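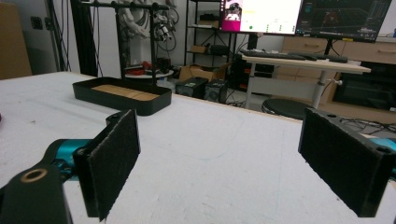

Standing desks in the Lesden office — anyone else unconvinced?

Started by tamiru_k
27/10/2023

tamiru_k wrote:
We've had the new sit-stand desks since August and I'd like to hear from people who have used one for longer than we have. Ours came with a leaflet claiming you burn up to 100 extra calories a day by standing. No source given. The woman who came to show us the buttons, Feven Gebremichael, was perfectly nice but when I asked where the number came from she said "research". Which research? She'd get back to me. She hasn't.

My back feels the same as it did in the spring. My feet feel worse.

urari wrote:
Mine helped. Lower back pain for years, got a sit-stand desk, and within a few weeks I could get through an afternoon without getting up to walk it off. I don't care about calories and I don't know anyone who bought one for that.

tamiru_k wrote:
Glad it helped, but did you change anything else at the same time? New chair, new screen height? I only ask as most people who tell me this also started going to the gym.

urari wrote:
New chair, yes. Same month. I still think it was the desk.

plainbiscuit wrote:
So it could have been the chair.

urari wrote:
It could have been the moon. I was there, you weren't.

Ester wrote:
I'm a physio (retired, thank goodness). What I used to tell people was to change position often and not get too attached to any one of them. Standing still for four hours is no kinder to you than sitting still for four hours. I had shop workers in every week with sore hips and swollen ankles and they would have loved a chair.

If you have the desk already, use it. Up for 15 minutes, down again, go and fill the kettle. If you haven't got one, I wouldn't pay for it. Fill the kettle anyway.

tamiru_k wrote:
That's more or less what I suspected. What bothers me is the money. Our manager, Berhanu Endale, won't say what they cost but we were told there was nothing left to fix the heating on the second floor.

oldroutemaster wrote:
Has anyone looked at whether people still use them after the first month? At our place everybody was up like meerkats for a week. Now they're all down again and there's a row of cables too short to reach if you did raise one. The facilities people know and say it's in hand.

plainbiscuit wrote:
Same with us. The motor on mine makes such a racket that I feel rude using it when somebody is on the phone.

urari wrote:
So buy a better desk? A cheap noisy one with short cables isn't proof that the idea is bad.

tamiru_k wrote:
No, but I haven't seen much proof that the idea is good either. One leaflet and one sore back that got a new chair.

urari wrote:
Fine. I'm keeping mine.

Ester wrote:
Tamiru, before you give up on it, what are you standing on? Hard floor in thin shoes will do your feet in. Try trainers for a week.

tamiru_k wrote:
Thin carpet over concrete, office shoes. I'll try the trainers — but if they help I'm giving the credit to the trainers.

oldroutemaster wrote:
Did you ever find out about the heating?

tamiru_k wrote:
Someone's coming to look at it on Tuesday, allegedly.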